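Haludville Tabletop: bimanual pick-and-place episodes, data card and loader notes

Maintained by Caoimhe Buckley and Berkay Akyol, Millesent
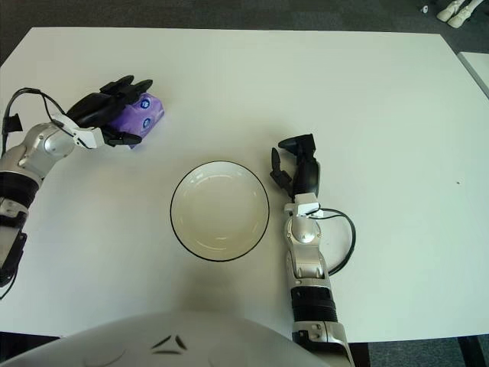 The set holds teleoperated episodes for training and checking short-horizon manipulation policies. Each episode covers one object, one receptacle and one text instruction. The loader, the replay tool and the label checker live in the same repository and are versioned together. If you upgrade one, upgrade all of them.

Contents

episodes/ one folder per episode, with head video, joint states, hand states and commands
meta/ instruction text, operator code, object list, outcome label
calib/ head camera intrinsics and head-to-base transforms, one file per session
tools/ loader, replay, label checker
splits/ train, val and held-out lists

Installation

Python 3.10 or later. Clone the repository, create a virtual environment and run pip install -e . from the top level. The replay tool needs ffmpeg on the path. The loader does not, unless you ask for decoded frames.

Quick start

from haludville import Episodes
eps = Episodes("data", split="train")
ep = eps[0]
print(ep.instruction, ep.outcome)

Frames are decoded lazily. Call ep.preload() before shuffling if you read from a network drive; random seeks over NFS are slow enough to starve the trainer.

State and action

Joint positions are in radians and are ordered left arm, right arm. Hand states follow in the same order. Hand commands are normalized from 0 (open) to 1 (closed) for each finger, and the thumb has a separate rotation channel. The normalization uses the commanded range, so a hand closed on a soft object will show a gap between command and measured position. Keep that gap if your policy has no touch input. Mairéad Conneely's grasp detector reads it directly, with a default threshold in tools/grasp.yaml.

Actions are absolute joint targets. Relative targets can be computed at load time with action_mode="delta". The first step of a delta episode is always zero.

Idle arm

In single-arm tasks the other arm is still recorded and its commands are still in the action vector. Operators were asked to park it with the fingers open. Parking poses differ between sessions, and an early policy learned to drift the idle arm toward the mean of those poses, sometimes over the receptacle. Use mask_idle=True to drop the idle arm from the loss. The mask comes from the active_arm field, which was filled in by hand and then compared against joint velocity.

Instructions

Instruction text is free-form and was written before the episode started. Spelling was corrected; wording was left alone. The same task may therefore appear as "put the tissues in the bowl" and "move the packet to the dish." A canonical task key is stored next to the text for anyone who wants grouping.

Outcome labels

success: the object is at rest in the receptacle and the hand has released it
partial: the object was lifted but not placed
fail: no lift
void: the recording is unusable, skipped by the loader by default

Labels were assigned from the last second of head video by one reader and checked by Malachy Sheehan. Disagreements went to a second look. In the November pass, 23 labels changed, most of them from success to partial after the release rule was tightened.

Splits

The held-out list contains 100 episodes, split by object, so no held-out object appears in train. Val is split by session. Do not merge val into train for a final run and then report val numbers; the label checker will warn about it but cannot stop you.

Known problems

Video and joint clocks can differ by up to 4 frames at the start of an episode. The loader aligns them on the first commanded motion. Pass align="none" to get raw timestamps.

Glossy wrappers confuse the stock segmentation model, which tends to cut one packet into several masks. tools/merge_masks.py joins masks that touch and move together. It fails when the object is still.

The hand cables swing into the head view and are sometimes segmented as objects. A cable class was added to the label map for this. Older checkpoints do not know the class and will crash on load with a shape error; set strict=False.

In 13 episodes the calibration file is taken from the previous session. They are listed in calib/borrowed.txt. Reprojection error is higher there, mainly near the far edge of the table.

Changes in this release

Added mask_idle.
Renamed grip to hand in all state keys. The old name still works and prints a warning.
Fixed replay speed when the video has dropped frames.
Moved the Endetdale sessions to a separate download.

Contact

Open an issue with the episode ID and the loader version. For calibration questions, tag Catríona Mac an tSaoi.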